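Work, Automation and the Shop Floor
Unit 6 handout: What happens to the job when the easy part goes away
Instructor: Daniyal Orakzai

Read this before the seminar. The Plillen packet is also required, and I will know if you only read the first page, as its first page is a table of contents.

Last time we ended on the question of what a "simple" task is. Most of you said that picking up a small object and putting it into another small object was simple. Keep your notes from that discussion. We will be returning to them, and some of you will want to cross things out.

6.1 The case

Koubek is a packing and kitting firm. It puts small parts into small containers, and the containers go into boxes, and the boxes go to people who complain if a part is missing. When the firm began its automation project it had 84 people on the kitting line across two shifts. Management's slide from the kickoff meeting said the project would "free staff from repetitive work." A packer in the second row asked what they would be freed to do. The minutes record that this was a good question and move on to parking.

The plan was to have workers demonstrate the job by hand, using grippers they could hold, and to train the line's robots on the recordings. The target was 2,000 demonstrations before the first review. The demonstrations were to be done by people who already knew the work, during their paid hours, at tables set up away from the line.

Note the arrangement. The people with the skill were asked to give the skill a second time, slowly, in a form the firm could keep. Whether this counts as training, as ordinary work, or as something that ought to have its own line in the pay slip was not settled before the tables were set up. It is still not settled, though there is now a form.

6.2 What the demonstrators found out

The first surprise was how bad everyone was at it. A packer with many years on the line can drop a part into a cup while talking about her sister's divorce. Give her two stiff fingers with pads on them and she is a beginner again, and a cross one. She can't feel the part turn. She can't use her little finger to hold the cup still, a thing she had never noticed she did until it was taken away from her. 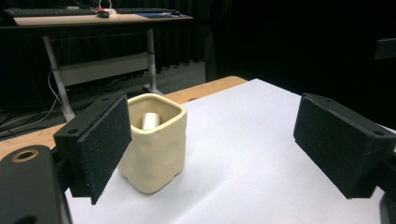
By the end of the second week most of them had become good with the grippers, and had started to argue about it. There were two schools. One approached low and slid the part against the side of the container. The other came straight down and let go early. Both sides thought the other was teaching the robots bad habits, and both sides were right that the habits would be taught. The project engineers asked for "natural variation" and then, four days later, for less of it.

Here we meet Pranutau's term for this week, "second apprenticeship": the period in which an experienced worker has to relearn a known task in order to make it legible to a machine. Pranutau thinks it is a loss of standing. I think that is half of it. Several of the Koubek packers said they enjoyed it, mainly the sitting down.

6.3 What changed on the line

Some of this is in the packet, so I'll be short.

The robots took over the parts that behave. Rigid things, same size, same way up. What remained for people was everything else: soft containers that give when you touch them, lids that arrive crooked, parts that cling to their neighbors. Before, a hard item came along every so often and was a small break from the easy ones. Now a shift is all hard items. Output per person fell, and for one bad month this was shown on a screen by the canteen.

A new job also appeared, called "cell attendant." The attendant watches a group of machines and steps in when one stops. In March the attendants logged 464 stops. Management read this as a number that would go down. The attendants read it as a description of their job.

The kitting line now has 62 people. Nobody was laid off, a sentence you will find in bold in the firm's own account. People left and were not replaced, a sentence you will find in the appendix.

6.4 Terms to know

Residual work: the tasks left to people after the regular ones have been automated. Usually harder, usually paid the same.

Demonstration labor: work done to be recorded. The thing packed may be unpacked again straight away, and this bothers people more than you would expect.

Attendance: being present in case. Try to write a job evaluation for it.

6.5 For the seminar

Come with a page of notes on the following. Handwriting is fine if it is yours and I can read it.

Who should own a recording of a skilled movement? Drukura's chapter argues for the worker, but look at what she does with shared techniques, where three people on the same line all learned the move from a fourth who has retired.

Should demonstration labor be paid above the line rate, at it, or by the recording? Consider what each would do to the two schools in 6.2. By the recording is what the vendor suggested, and you should be able to say what kind of demonstrations you would get.

Rewrite the kickoff slide so that it is true. It has to fit on one slide.

The short paper is due at noon the day after the seminar. Last term's average came in at twice the page limit, so the limit is now in larger type on the assignment sheet.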